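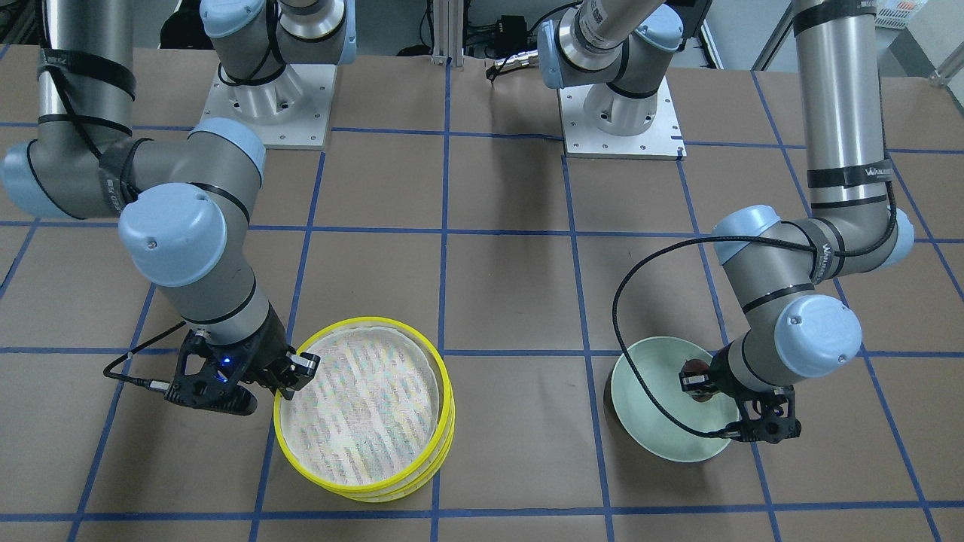
Subject: Re: Sieves for the shared kitchen – keep or replace?

Hello all,

Thank you, Ifor, for your message about the equipment. I answer below, and I am sorry it became long. I wanted to write it properly one time, so that we do not have the same talk again in June.

Ifor Trevor wrote:
> I went through the baking drawer and I think we have too much in it.
> Do we really need more than one fine sieve? The metal one from
> Fleltard is strong and goes in the dishwasher. The plastic ones
> are always stuck inside each other. I propose we give them away
> and keep the shelf for bowls. Also, does anyone use the small
> green bowls? They are too little for dough.

First, the plastic sieves. I would like to keep them. The Fleltard sieve is strong, I agree, but its holes are wide, and when I use it for icing sugar I get small lumps on the cake. A fine mesh is slower, and you must tap the rim with your hand, but the sugar falls evenly. For cocoa the difference is even bigger. Cocoa from a bag which was open for a month has hard little balls in it, and a coarse sieve lets many of them pass.

It is true that they stick together when one is put into another. I think this happens when they are put away damp. What I do at home is simple: wash by hand in warm water, shake, stand on the edge on a towel, and stack only the next morning. If two rims are already stuck, please do not pull on the mesh. Hold the outer rim under warm water for a minute and turn the inner one slowly. I broke one in my own kitchen by pulling, so I know how it sounds.

About the dishwasher I have a doubt. The Papadakis sieve I had before came out of it with the mesh loose on one side, and after that the flour went around the mesh and not through it. Maybe it was only an old one. But I would prefer that we wash the plastic ones by hand, and I can write this on a card for the drawer.

Now the bowls. I use the pale green ones every time I bake! They are too small for dough, this is right, but they are very good for weighing out small things before you begin: spices, raisins, a piece of chocolate, yeast. The glossy inside is easy to wipe, and nothing stays in it. Turmeric made a yellow mark in our white Juvon bowl – you can still see it – but in the green ones I never had this problem. Last month I made 24 buns for the open evening, and I had all the spices ready in these bowls before I touched the flour. It makes the work calm.

If the shelf is too full, I propose this instead:

The sieves go flat on the left side, not standing. The green bowls go next to them, one in another, with a sheet of paper between so the glaze does not scratch. The big Tarnia mixing bowl moves to the lower cupboard. It is heavy, and I do not like to lift it down from above my head.

This way we keep everything and there is still space for the scale. I measured with a tape and it fits, with 2 cm free at the back.

One question from my side. Who has the long wooden spoon with the burned handle? I do not mind that it is borrowed, but I need it for the plum jam, as the other spoons are too short for the deep pot and I burn my fingers.

Ifor, if you still want to give something away, I suggest the second garlic press. It does not close completely, and I have seen people take it, try it, and put it back in the drawer.

I will be in the kitchen in the afternoon from three, so if somebody wants to look at the shelf together, please come by. I will move the big bowl then if there is no objection on the list before.

With kind greetings,
Milena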